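Home & Kitchen | Local Business | Tableware

Search this site Enter keyword Go

Stumeck brings back its nesting cups and bowls in softer colors

February 2022

Stumeck, the tableware maker based in Hernley, is putting its everyday nesting line back on sale this month after a gap of 3 years. The new version covers cups and bowls only. Plates, which were part of the old line, are not coming back for now.

The company said the pieces will go on sale first at its own shop on the ground floor of the Medberg building, and then at Qureshi, the housewares store across the street, two weeks later. Orders by mail will follow once both shops have been stocked.

The colors are the biggest change. The old line was sold in white, dark red and a navy that many buyers said showed every scratch. The new one comes in light blue, pale pink and mint green, with a few pieces in cream to be added later in the year. All of the colors are meant to be mixed, and the company is selling most of the pieces singly so that people can put together their own set.

The cups come in two sizes. The smaller one is meant for children and for things like a quick glass of juice, and the larger one is a regular drinking cup. The bowls come in a deeper shape for cereal and soup, and a shallow, wide shape that Stumeck expects people to use for salad, fruit or snacks.

Storage was the main complaint about the old line, according to the company. Customers liked the cups but said they stuck together when stacked, sometimes so tightly that they had to be run under warm water to get them apart. Others said the stacks leaned and fell over when a cupboard door was opened. Stumeck said it changed the slope of the cup walls for the new version and made the foot of each cup a little narrower, so that one drops into the next and lifts out again.

The bowls were changed less. The rims are slightly rounder than before, and the shallow bowl is lower than the old one so that a stack of them will fit on a standard shelf with space left over.
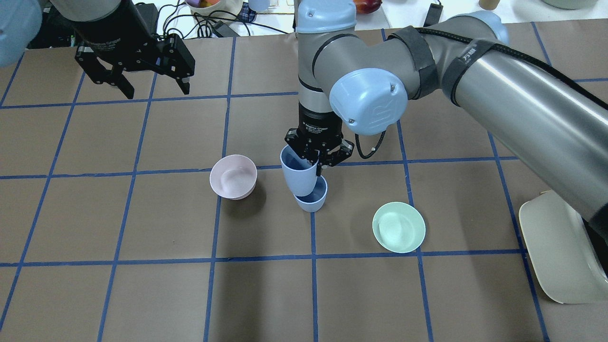
Cups and bowls in blue, pink and green on a paper-covered table marked off in blue tape. One blue cup is tilted with its base inside a smaller one.

Prices have gone up. A single cup will be $3 and a single bowl a little more, depending on the shape. A boxed set for a family of four will sell for $40 and includes both sizes of cup and both shapes of bowl. The company said the boxed set works out cheaper than buying the same pieces one at a time, but that it comes in fixed colors. Anyone who wants only pink, or only green, will have to buy singly.

The old line ended when Stumeck moved out of its first building, a former dairy at the edge of Hernley, and had to give up some of its equipment. At the time the company said it would return to cups and bowls within a year. That date was pushed back twice. It kept going in the meantime with serving trays and food storage boxes, which it still makes and which will stay on sale.

Stumeck now has around 15 people on staff, all of them at the Medberg building, where the shop, the office and the packing room share one floor. The packing room is to be made bigger this spring, and the shop will close for a short time while the wall between the two is taken down. The company has not said when. The Qureshi store will carry the full line during that period, including the boxed set.

Owners of the older pieces have been asking whether the new cups will stack with the ones they have. Stumeck's answer is that they will fit inside one another but will not sit as neatly, since the walls have a different slope – it recommends keeping old and new in separate stacks. The bowls can be mixed without trouble. Lids made for the old deep bowl will also fit the new one, and the company has a small number of those lids left. They will be sold at the shop counter until they run out and will not be made again.

All of the pieces can go on the top rack of a dishwasher. They are not meant for the oven, and the company asks that they not be used in the microwave for anything longer than a short reheat.

Stumeck will also take back worn or chipped pieces from the old line at its shop. Each one brought in counts for a small discount on a new piece of the same kind, with a limit of one bag per household. The offer runs through the end of the month. Pieces from other makers will not be accepted.

The shop is open from mid-morning to early evening. Parking behind the Medberg building is limited while the street work in Hernley continues, and visitors are asked to use the lot on the Qureshi side.

Comments (5)

cupboardmouse
Glad these are coming back. We still have four of the navy ones and yes, every scratch shows. My kids won't drink out of anything else.

hernley_native
Any word on the plates? The cups were fine but the plates were the best thing they made. I would pay more for those than for another bowl.

T.
$40 for a set seems like a lot. I think I paid half that for the old ones, although that was at the closing sale at the dairy so maybe it's not a fair comparison.

greenbowl
The warm water trick never worked for me. I had two cups stuck together for so long that I ended up using them as one thick cup. Will try the new ones. Does anybody know if the mint green is the same as the color of the storage boxes? I'd like them to match if I'm going to have them out on an open shelf.

hernley_native
@greenbowl I have the storage boxes and they're more of a gray green. Take a lid along to the shop and hold it up next to a bowl, that's what I'm going to do. Also the lot on the Qureshi side fills up by lunch, so go early.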